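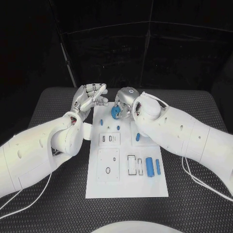 Citent has begun a side-by-side trial of hand controllers for its two-armed assembly bench, using a small-parts task board as the common test. The work is being run at the company's Zellamlow site and will continue until the end of February.

The trial compares two controllers driving the same pair of humanoid hands. The first, supplied by Zollero, closes each finger to a commanded position and holds it there. The second was written in-house under the name Chettiar and limits the current at each finger joint, so that the hand stops closing when it meets resistance. Arms, hands and head camera are the same in both cases, and only the control software is changed between sessions.

The task board carries a gear, pegs, slotted plates and cylindrical battery shapes in two sizes, with holders to match. Parts are picked up, moved and placed one at a time. The gear is treated as the reference part. Its toothed edge gives the fingertips an uneven surface to close on, and a small error in the grasp shows up as tilt when the part is brought down over its location.

Each controller is given 40 attempts per part in a session. An attempt is stopped if the part is dropped, if it is not seated within 11 seconds of first contact, or if the wrist load passes the set limit. The operator resets the board by hand after every attempt and the arms return to a fixed starting position.

Early results are available for the gear only. The Chettiar controller seated it in 89 per cent of attempts. The position controller was quicker to close but tended to push the gear sideways when the first finger touched before the thumb – a fault that became more frequent when the part was approached from the far edge of the board.

"The position controller is perfectly good if the part is where you think it is," said Divya Gounder, who is leading the trial. "We move the board by up to 6 millimetres between sessions, and that is where the two start to separate. I would not read much into the gear figures until we have the pegs."

The pegs are expected to be harder. They are short, and the fingers have to come in close to the board surface, where the back of the hand can hide the part from the head camera. A wrist camera has been considered but will not be fitted during this round, as the added mass would mean retuning both arms.

Cable routing has also taken up some bench time. Gounder said that the length of free cable at the wrist affected the load readings enough to cause false stops in the first week, and the limit has now been set separately for the left and right arms.

Battery insertion will be the last task tested. Session logs for all parts, including stopped attempts, will be passed to Zollero once the trial closes – the supplier has asked for the raw joint currents as well as the pass rates.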